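Home & Living | Features | Kitchens | Makers | Archive | Subscribe

The Return of the Dish Rack

By Zohreh Rezaei
3 Nov 2023

The Betton Museum of Domestic Life has opened an exhibition devoted to the washing, drying and keeping of everyday dishes. Titled "After the Meal," it brings together almost 300 objects from household kitchens, most of them given by families in Tolledcombe and the surrounding villages. The exhibition occupies both upper galleries and will remain open until the end of December.

The museum's collection of kitchen goods has grown steadily over the past decade and now stands at 2,720 catalogued items. Pots, stoves and table linen have been shown before. Drying racks, drainboards and dish towels have spent most of their time in storage, and several of the racks now on view had never been unpacked from the boxes in which they arrived.

"A plate spends a few minutes under food and a good part of the day in the rack or on the shelf," said Hatsue Fukuda, who organized the exhibition. "We wanted to follow the plate for the rest of its day."

The first gallery deals with the period before piped hot water was common in the district. Dishes were washed in a basin, wiped at once with a cloth and returned directly to a dresser. Wall-mounted plate racks came into use in larger houses, where they served for both drying and storage, and a long example from a farmhouse near Tolledcombe fills most of the north wall. Its slots are worn smooth at the front, where generations of plates were drawn out and put back.

The second gallery turns to the countertop rack. Early models were plain and low, with a single row of slots. Later ones added a raised back for larger plates, a section for cups and a tray to catch water. The exhibition places them in order of size, beginning with a folding rack made for boarding houses and ending with a two-story model that the museum acquired from a school kitchen.

The choice of material has been a matter of household argument for as long as racks have been sold. Wood is gentle on glazed rims but darkens and softens if it is never allowed to dry out. Coated wire is light, easy to rinse and holds bowls and plates at a steady angle, though the coating will chip in time and the bare ends should then be watched for rust. The museum takes no side. It does note that the wire racks in its collection have generally outlasted the trays beneath them. 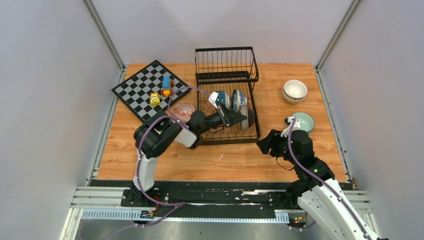
Should bowls be dried upright or upside down?

Bowls drain best when tilted on edge with the open side facing slightly downward, so that water runs off the rim and air can still reach the inside. A bowl placed flat and upside down on a towel traps moisture and often has to be wiped before it is put away.

Questions of this kind are taken up in the workshops that accompany the exhibition. They are led by Minoru Nishimura, a ceramics conservator who has repaired tableware for the museum. His advice is practical. Plates should be loaded from the back of the rack forward, with the largest first. Glass is best washed before greasy dishes and given a place of its own. Bowls of one size may be stacked once they are fully dry, and a sheet of paper towel between them will protect a painted pattern.

Mr. Nishimura also speaks about the foot ring, the unglazed circle on the underside of most bowls and plates. It is the last part to dry and the part most likely to scratch the piece below it. He recommends running a finger around the ring of any new dish and smoothing rough spots with fine wet sandpaper — a small job that should be done before the dish joins a stack.

A printed guide to the exhibition has been issued by Stirnamska Press, with essays by Mitsuko Kawaguchi on blue-and-white tableware in family homes and by Erasto Mushi on the design of small kitchens. Ms. Kawaguchi's essay follows a single dinner service through two households and records which pieces were broken, which were replaced and which were never used. Mr. Mushi writes about counter space, and about the rack as the one piece of kitchen furniture that is rarely drawn on an architect's plan.

Workshop places are limited and must be reserved at the museum desk. Visitors may bring one chipped or stained dish for advice.

We use cookies to improve your visit to this site. Accept | Manage settings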